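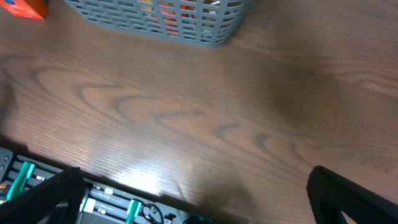
How many inputs does the Tridau 48 have?

Forty-eight digital channels, in six banks of eight. Each bank can be set to sourcing or sinking in software, and the setting is kept when the power goes off.

Tridau 48 Digital Input Module
Made by Brunduvent. Sold and supported by Famum.

The Tridau 48 reads switches, push buttons, limit contacts and other on/off signals and passes them to a PC over USB or Ethernet. It shows up as a single device with channels numbered 0 to 47. Programs written for the older 16-channel module will run without changes, but they will only see the first two banks.

Inputs
Input range is 5 to 24 V DC. Banks are isolated from each other and from the USB side. Channels within a bank share a common terminal, so don't mix supplies inside one bank.

Every channel has its own debounce filter. The default is 5 ms, which suits most panel buttons. For relay contacts that chatter, try 20 ms. Set the filter to 0 if you are counting pulses – otherwise short pulses will be dropped and the count will come up low.

Counting
Channels 0 to 7 can also be used as 32-bit counters, up to 1000 pulses per second on each. A counter can be reset from software or by another input channel. The reset acts on the rising edge only. Holding the reset input high does not hold the counter at zero.

Software
The driver installs a function palette for graphical programming and a plain C library. Examples included:
Read one channel
Read a full bank
Counter with external reset
Log changes to a text file

Open the Read a full bank example first. Pick the device from the drop-down list, choose a bank, and run it. If the list is empty, close the program, plug the module in again and wait for the green status light before reopening.

The version 2 driver, released February 2023, fixes a fault where bank 5 reported the previous reading after the PC woke from sleep. Modules shipped before October with firmware 1.3 need the firmware update as well. The update tool is in the driver package.

Wiring
Terminals are the removable screw type. Keep input cables under 100 feet and away from motor leads. Shielded cable is recommended on the counter channels – ground the shield at the module end only.

In the box
Tridau 48 module
Six terminal plugs
USB cable
DIN rail clip
Printed wiring card

The power supply is sold separately. The module takes 12 to 24 V DC and draws 80 mA with no inputs on. USB alone will not power it.

Related items
Rinaldi push button panel, eight buttons, prewired for one bank
Replacement terminal plugs, set of six
DIN rail power supply, 24 V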